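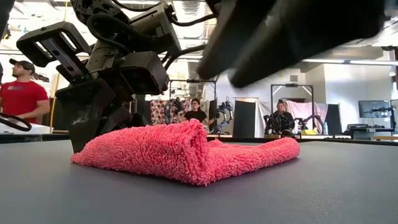 Towel folding at one of the two-arm stations, main room.

About Ellell

Ellell records people doing ordinary jobs through robot arms. A person works the arms by hand or by remote control, the arms do the task, and everything the joints and cameras pick up is saved. Our customers use those recordings to train their own robots. We don't build robots and we don't sell them.

We are based in Sillarport, on the upper floor of the old Blomqvist cold store near the ferry ramp. We have been in the building for five years and took over the east end last October.

How we started

Lempi Laitinen and Theophilus Kpodo set up the company after working together on a fish-packing line, where Lempi programmed the arms and Theophilus kept them running. Every new box size meant days of typing in positions. They began moving an arm through the job by hand and replaying what it had recorded, and other plants along the harbour started asking for the same thing. The first year was two people, two arms and a rented storeroom with one power outlet.

Packing work is now a small part of what we do. Most requests are for household and laundry tasks: folding, sorting, wiping, putting things away, opening and closing containers.

How a task gets recorded

A customer sends us a task sheet. It says what goes on the table, what counts as finished, and how much the starting position should change between tries. Chih-ming Hsueh, who runs the floor, does the task himself first and rewrites the sheet until two operators reading it would do the same thing.

Then it goes to a station. Some tasks suit hand guiding, where the operator holds the arm and moves it through the motion. Others are done by remote control, with the operator's movements copied by the working arms. We decide by task. Anything soft usually goes to remote control, as a hand on the arm gets in the way of the cameras and tends to pull the cloth.

One try is called an episode. A standard order is 100 good episodes of one task with one set of objects. The longest single order we have finished was 922 episodes, all towels and face cloths, for a commercial laundry.

We keep the failed tries as well, marked as failed. If a gripper drops a corner and the operator picks it up again, that is kept and labelled as a recovery. Some customers want these and some don't, and they can be filtered out on delivery.

Towels and other soft goods

Cloth takes up more of our time than anything else. A thick pile hides the edge, so an operator has to learn where to close the grippers from the shape of the fold. Towels also change with use. We wash them on a set schedule and log the number of washes with each batch, and once a towel is retired it goes in the rag bin and is not used for recording again.

Our operators

Etornam Sarpong trains new operators. Training takes three weeks. The first is spent on blocks and cups, the second on cloth, and the third on real orders with someone checking each episode. Gaming or machine experience is fine but makes less difference than people expect. Patience with repeat work makes a lot.

Operators change task at least every two hours and take a break away from the station at each change. They are paid by the hour, never by the episode. Ama Frimpong reviews the recordings and can send any of them back, including Chih-ming's.

The Nonine software

Nonine is the program we wrote to line up arm positions with video and to label each step. It began as an in-house tool. Customers get a copy with their first order so they can play episodes back, trim them and export them in the format they use. Bug reports go to Theophilus, and he answers most of them before lunch.

Visits

Customers are welcome to watch their own task being recorded. Please book ahead with Lempi. The entrance is on the harbour side, up the metal stairs, and there is a freight lift at the back for anyone who would sooner not climb. Wear closed shoes, tie back long hair and stay behind the floor tape while arms are moving. School groups can come in the morning during term, with a limit of twelve students per visit.

Work with us

We hire operators in spring and fall. No degree is needed. Send a short note saying what work you have done with your hands, paid or not, and which shifts you could take.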